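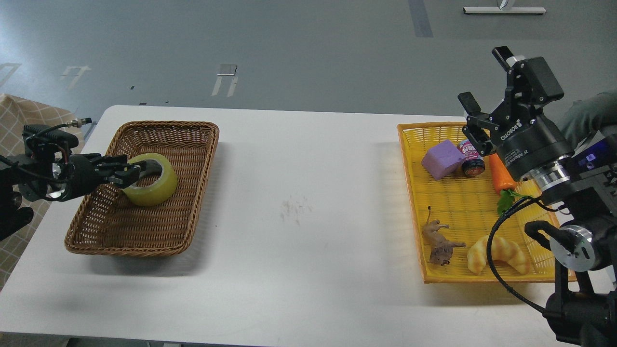
How do I decide what goes in which basket?
Sort by where the thing is used. Toys go in one basket and household bits such as tape, string and scissors go in the other. If something is used in two places, put it in the basket nearest the door.

Do the baskets have to match?
No. Two different colours are easier for small children, who learn "yellow for toys" faster than they learn to read a label. The Merusska wicker basket and the Litier plastic one are close enough in size to share a shelf.

Where should I keep parcel tape?
In the wicker basket, on its own side if there is room. Fold over the loose end before you put it away. A standard basket takes up to four rolls laid flat.

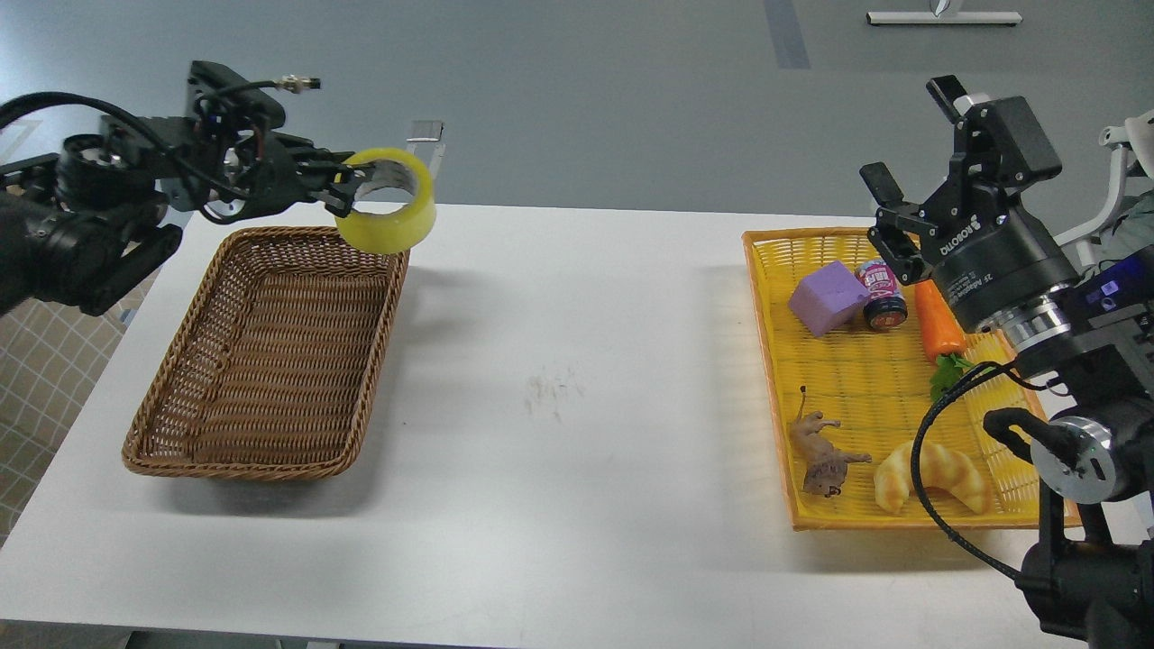
Packing tape at the wicker basket, with the toy carrot and croissant in the yellow one.

Can foam blocks and play food share a basket?
Yes, if they are clean and dry. Keep jars and cans on top so they don't squash the foam.

How do I clean woven wicker?
Brush it out, then wipe with a damp cloth and leave it to dry away from a radiator. Don't soak it. Woven plastic can be rinsed in the sink.

How much weight can a basket hold?
Casar baskets sold before December are rated for 4 kg. Please don't carry a full one by the rim.

Can I order a replacement?
Single baskets cost 11 pounds each. Schools and nurseries ordering in bulk should write to Ruxandra Olteanu at our Krasniqi Road shop. Orders received by noon on Friday are sent out the same day.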